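Rosemarie Rathjen on sorting other people's cutlery

Rosemarie Rathjen has been buying and selling second-hand cutlery for 31 years, the last nine of them from a unit on the Olmedo trading estate. The business is called Grureven. It hires out table settings to village halls and small caterers, and sells off whatever it cannot match.

When I arrived on a Saturday morning she was at the sink at the back with a crate of forks.

"You can put your coat on the hook, but not the chair," she said. "The chair has a bad leg."

She started by accident. Her mother ran a tea room and bought spoons by the kilo at house clearances. After the tea room shut, the spoons stayed in the garage, and people kept asking to borrow them for weddings.

"I charged a pound a dozen the first time, and the woman gave me back two short. So I learned to check them in and check them out. That is most of the job."

Stock comes in mixed. A clearance box might hold three or four patterns, some plated, some steel, and a few pieces with coloured plastic handles from a picnic set. Rathjen does not bother with hallmarks at the first sort. She goes by shape.

"Spoons from forks, then big from small. I don't look at the pattern until later. If you look at the pattern first you get interested, and then it's lunchtime and you've done six."

Knives are kept out of it altogether. They go straight into a lidded tub by the door and are dealt with at the end of the day, one person only, with gloves on.

She used to sort into old ice cream tubs. Kerstin Baumgart, who joined her four years ago from a hotel kitchen, talked her into shallow trays.

"With a deep tub everything stands on end and you can't see what you've got," Baumgart told me. "In a tray it lies down. You can look across and spot a fork that's gone in with the spoons."

The trays are different colours, and I asked whether there was a system. Baumgart said there was. Rathjen said there had been. They agreed that coloured handles should be kept together, whatever the tray, as they are hired out as a set for children's parties and look wrong with anything else.

"People will forgive a spoon that's a slightly different length," Rathjen said. "They won't forgive one blue handle on a table of silver."

The largest order they have handled was 2219 pieces, for a harvest supper spread over two marquees. The smallest this year was a single cake fork, posted to a man in Omance who had lost one down the back of a cooker. She charged him the postage.

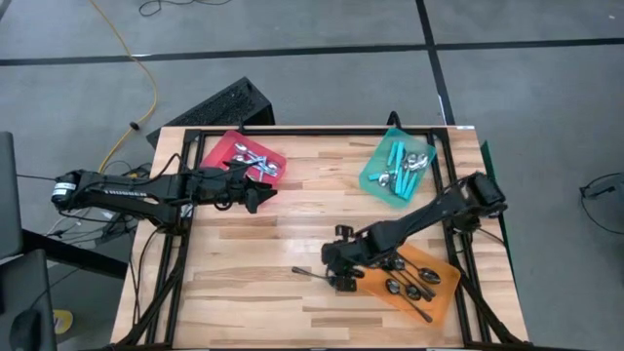 Wood is what she prefers to work on. She has tried steel benches and found the noise hard to live with after an hour. Wood also shows her what she has dropped, she said, where steel hides it. The drawback is that it needs oiling, and it has to be wiped down before plated pieces go anywhere near it, or grit gets dragged along the backs of the bowls.

I asked how she cleans old plate. She uses warm water, washing-up liquid and a soft cloth, and dries each piece straight away. She will not put anything with a plastic handle in a dishwasher above 50 degrees.

"The handle goes cloudy first and then it works loose. You can glue it, but you'll be gluing it again by December."

She is not fond of dips and pastes. A product called Draronex was popular with dealers for a time, and she still has a bottle of it on a high shelf. She says it took the shine off a set of dessert spoons and she has never forgiven it.

Baumgart would like to put the whole stock on a computer. At present it is in a red notebook, with a second notebook for things on loan. Rathjen is willing to discuss it after the wedding season. There were 121 soup spoons due back that afternoon, and she wanted the crates stacked by the door before two.

"Are you in a hurry?" she asked me. I said I wasn't, so she gave me a tea towel.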